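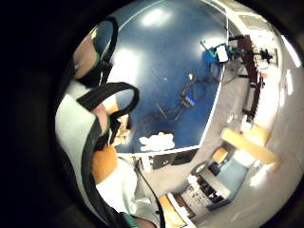 Vista desde la cámara del guante, con la mesa azul y el cableado al fondo.

Civow – puesto de captura con guante sensorizado
Notas de montaje y mantenimiento (README)

Alcance

Este archivo explica cómo se monta y se revisa el puesto Civow de Kimthorpe. No promete nada sobre la calidad de los datos que salen de él. La hoja técnica de Serstead habla de un sistema «listo en 10 minutos»; en nuestro caso el primer arranque en condiciones llevó casi 13 horas de trabajo. Conviene leer el resto con esa proporción en mente.

Componentes

Guante derecho con correas en los dedos
Cámara de gran angular
Marcador fiducial
Módulo electrónico intermedio y su cable al guante
Software Su (grabación y sincronización)

Montaje

1. Tender primero el cable largo, sin corriente. Si se deja para el final acaba enredado con los de alimentación.
2. Conectar el módulo y esperar a que Su lo reconozca. El indicador verde del programa solo confirma que hay enlace. Los datos pueden llegar corruptos igualmente.
3. Colocarse el guante con la mano apoyada. Las correas van ceñidas, sin cortar la circulación.
4. Girar la muñeca despacio en ambos sentidos y mirar la curva de orientación.

El paso 4 se salta a menudo, y es el que más sesiones nos ha costado. El asistente de Su da por buena una calibración hecha con la mano quieta, cosa que no debería hacer.
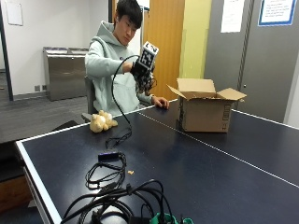 El marcador tiene que quedar visible para la cámara externa durante todo el gesto. Cuando la mano se cierra hacia el pecho es fácil perderlo, y entonces Su interpola sin avisar. Hemos pedido que al menos escriba una línea en el registro – de momento no hay respuesta.

Revisión periódica

Los lunes, antes de grabar:
– tirar suavemente de cada conector
– limpiar la lente con paño seco
– comprobar que el marcador no baila en su soporte
– desenredar y volver a tender los cables

Serstead recomienda sustituir el cable del guante cada 2,000 ciclos. No define qué es un ciclo. Nosotros lo cambiamos en marzo, a los 1,000 según nuestro propio recuento (ponerse y quitarse el guante cuenta como uno), tras varios cortes de señal con el codo extendido. Los cortes bajaron, pero ese mismo día se actualizó Su y no podemos atribuir la mejora a una sola cosa.

Fallos conocidos

Deriva del pulgar: aparece en sesiones largas. Recalibrar la corrige un rato. Causa desconocida; la explicación térmica del fabricante no nos convence.
Desfase entre cámaras: reiniciar Su y repetir el gesto de sincronización. No fiarse del valor que muestra el panel.
Módulo no detectado: cambiar de puerto antes de reinstalar nada.

Pendiente

Fijar el cableado al borde de la mesa. Medir la deriva contra una referencia que no sea el propio guante. Hasta entonces, quien use estas grabaciones para posiciones finas de los dedos debería hacer sus propias comprobaciones.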